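Speaker notes – "Thirteen Weeks in a Kitchen That Isn't There"
Student robotics club, spring showcase, second slot after the break
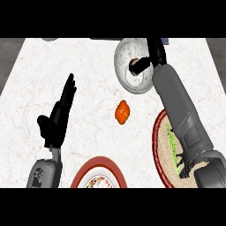 Start with the number people came for. Our policy finished 247 of 300 trials in simulation. Leave it up long enough for them to be impressed, then ask who in the room would let it make lunch.

I advised this project and I was against the plan at the start. Say so early. Adi Pattinasarany and Melati Rahman wanted to do the whole term in simulation, two arms, one counter, food and dishes. I thought they would learn a lot about the simulator. They did. I still think I was half right.

SLIDE 2 – The task
Pick up a food item, put it where the instruction says. Two arms available. The instruction is one typed sentence. Orange bell pepper, bowl, plates, a long green thing on the woven plate that we argued over all term (Melati's label won).

Point out that the marble is rendered. So is the pepper. Nothing on this counter has ever been slippery.

SLIDE 3 – What counts as a success
Slow down here. The scoring script checks whether the object ends up inside a region. It doesn't check how it got there. Zulkifli Wattimena watched the replays one evening and found successes where the item was shoved up the side of the bowl with a knuckle. Those are in the 247.

Do not let anybody clap at this point.

SLIDE 4 – Two arms, one working
Most trials use one arm. The other hovers. The students call this "standby." I call it a second arm we pay for in compute. When both arms did move, the forearms got in the way of the plates, and a big forearm over a plate hides whatever is on it from the overhead view.

If asked why we didn't just move the camera: we did, in week 13, and had to throw out the earlier runs. Keep this short, Adi is still sore.

SLIDE 5 – The stricter count
Zulkifli wrote a second script. The item has to be gripped, lifted and released. We only had time to rescore 30 trials by the new rule, so I won't put a percentage on the slide and I'd ask you not to work one out.

Mention that the Bevley team at the regional meet reported a higher score than ours and wouldn't say how they counted. Be polite. Liam Yeoman coaches them and will be sitting near the front.

SLIDE 6 – What next
The students want real hardware by August. I want the strict script run on all 300 first. We have not settled this – skip ahead if they start arguing from the side of the stage.

Questions. Hand the hard ones on grasping to Zulkifli. Water is under the lectern.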